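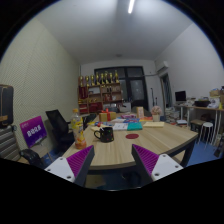 Sumness Tralus 20 Hydraulic Expansion Chuck

The Tralus 20 is a hydraulic expansion chuck for finishing and semi-finishing on vertical and horizontal machining centers. It accepts straight cylindrical shanks of 20 mm directly and smaller shanks through slotted reduction sleeves. Clamping is by a single side-mounted screw, turned to a positive stop with a hex key. No torque wrench or heating unit is required.

Runout is 4 µm or less, measured at the nose with a ground test bar. The oil chamber around the bore damps vibration during reaming and light side milling. The chuck is not recommended for heavy roughing or for shanks with a Weldon flat in the clamping zone.

Specifications
Bore: 20 mm
Overall length, including taper: 246 mm
Runout at nose: 4 µm max.
Radial coolant ports: 2, plugged at delivery
Length adjustment: axial, from the rear
Body: alloy tool steel, hardened and ground

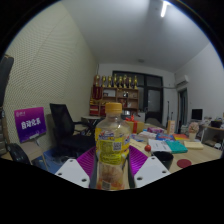

Clear bottle with yellow cap and label, office interior.

Mounting
Clean the bore and the shank with a lint-free cloth. Both must be free of oil. Insert the tool to at least the minimum depth marked on the body. Turn the clamping screw clockwise to the stop. Never actuate the screw with the bore empty; the expansion wall can take a permanent set.

Reduction sleeves are sold separately in sealed and peripheral-coolant versions. Use one sleeve only. Stacked sleeves void the runout specification.

Service
Clamping force should be checked every 2 months in multi-shift operation. Chucks that fail the check are returned to Surkport for refilling and regrinding. Field refilling is not supported. Units with visible damage to the taper are replaced at list price.

Ordering
Standard chucks ship from stock. Long-reach versions are made to order and cannot be returned. The Bélanger presetter adapter has a separate part number and is listed under Accessories. Revised prices apply to orders received after 19th February.

Application questions: Awuor Minja, technical sales
Repairs and returns: Trygve Holmgren, service desk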